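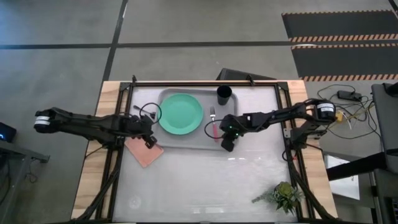
Everyone I talk to about two-arm setups wants to argue about the model. Bigger one, newer one, more hours of data. Fine. I want to argue about the clock.

My claim, and I'll keep it short as I've got a bench slot at 8: most of what gets called bad policy behavior on tabletop work is bad plumbing. Stale observations. Commands queued behind other commands. Two arms that each think it's a slightly different time of day.

I spent most of February on this. Place setting task – plate, cup, fork, tray. Easy stuff on paper. The arms would get close to each other over the tray and one of them would hesitate, back off, come in again. Looked like indecision. We had a whole whiteboard of theories about indecision. Multimodal demos, not enough of them, wrong loss, you name it.

Sumeya Woldemariam plotted the timestamps on a Wednesday afternoon, mostly to rule them out. The left arm's joint state was arriving 60 milliseconds older than the right's. Same message, same header, looked perfectly in sync in the log. It wasn't. Our bridge node stamped on receive instead of on read and nobody had looked at that code since the first week.

So the policy was being shown a left arm that was never where the picture said it was. And we were going to fix that with more demos. 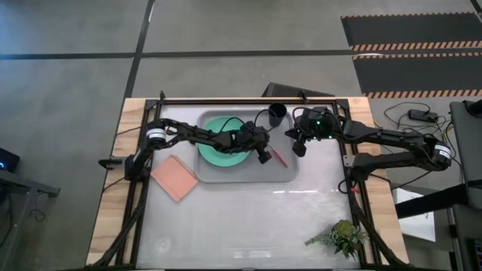

What I'd do first

Stamp at the source. Not in the bridge, not in the recorder. If the driver can't do it, patch the driver. I know, I know, it's vendor code. Patch it anyway.

Then log the age of every observation at the moment the policy eats it. One number per stream. We added this to Raju, our little recorder tool, and it took a morning. I'd have taken it over any two features on the roadmap. Suryani Sopacua wanted it as a live plot instead of a column in a file and she was right, you catch drift in a plot. In a file you catch it when you go looking, so never.

Then, and only then, talk about rates. We run the policy at 10 Hz and interpolate below that. People hear 10 and wince. I used to wince. We tried 25 and it got worse, the inference call didn't fit in the budget and the chunks started overlapping in ways the blender was not written for. Ten clean ticks beat twenty five ragged ones. I'd put that on a mug.

The planner question

Now the part that gets me in trouble. I still think there should be a dumb collision check between the two arms, sitting below the learned stuff, owned by a person, written in boring code. Distance between links. Threshold. Slow down, then stop. That's it.

The pushback is always the same: the demos already contain coordination, the policy learns it, a checker just fights it. Some truth there. Our first checker did fight it. It stopped dead on anything tight and the policy, which had never seen a dead stop in training, went somewhere strange afterward. But that's an argument against a bad checker. Scale the velocity instead, feed the scaled command back into the history so the policy knows what was really sent, and a lot of the fighting goes away. Not all. I won't pretend all.

Destden, the planning library half our group came up on, does this sort of thing with a full scene model and it's lovely and I don't want it here. Too many knobs. You need the geometry of the cup, the tray, the cables (nobody models the cables). For link against link you need a few capsules per arm and a calibration you trust.

Which brings me to calibration, ugh. Base to base transform between the arms. We had ours from the CAD. The CAD was off by 8 millimeters, which is nothing until both grippers want the same cup.

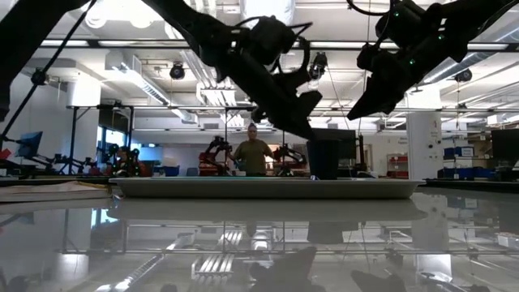
Measure it. Touch the tips together at a bunch of poses, solve for it, write the residual down where people can see it. Redo it when somebody moves a mount, and make the config refuse to load if the date on it is older than the mount change. We've got that last bit half done. It refuses to load but the error message is useless, I'll get to it.

I do get the appeal of skipping all this. Training runs feel like progress. You start one in the evening and there's a new number in the morning. Fixing a timestamp gives you nothing to show, just a plot that got flatter, and try putting that in a group meeting. Skositz, the eval harness we moved to, only reports success rate per task, so a latency fix shows up there as almost nothing untill the task gets tight and then it shows up as everything.

If I could change one habit it'd be the order of blame. Right now it goes data, model, hardware, software. I'd flip it. Check the software before you book another week of teleop, that week is somebody's wrists.

And publish the ages. Please. Every paper has a figure of the network. I have read maybe one with a histogram of observation delay, and I went and checked my own setup the same day beacuse of it. The Prirkero people said they'd add it to their release notes. I'm going to hold them to that, and I've put ours in the readme with the ugly tail left in.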